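Hernport Bin Station: Equipment Planning README

Maintainer: Remo Frei
Purchasing: Fermín Ocampo
Last revised: 4/29/18

Scope

Parts list and replacement plan for the picking stations at the Hernport shop. Covers bench hardware and consumables. Arm and controller are leased through Vurnholm and are budgeted separately.

Current setup

One arm, one divided bin, tabletop mount. Test objects are small household items and toys, mixed rigid and soft. Bin walls are held with spring clamps.
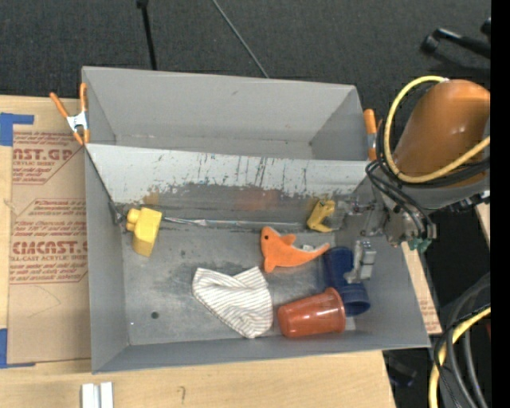 Bin station with test objects in the front compartment. Note scratches and chipped paint on the divider.

Replacement items

Divider panel: order 2 per station. Coated stock from Stubbs, cut to fit. Wear is heaviest toward the middle and right.
Bin: keep. Scuffs on the floor are acceptable.
Cable sleeve: 6 m, to be fitted at the wrist – check bend radius before cutting.
Acrylic sheet: use stock on hand before reordering.

Budget

Bench hardware is capped at $496 per station, shipping included. Lead time on panels is about 2 weeks. Orders go out in May under the Jundari cost code.

Open items

Permanent brackets to replace the clamps – no quote yet.
Object set restock: soft items first.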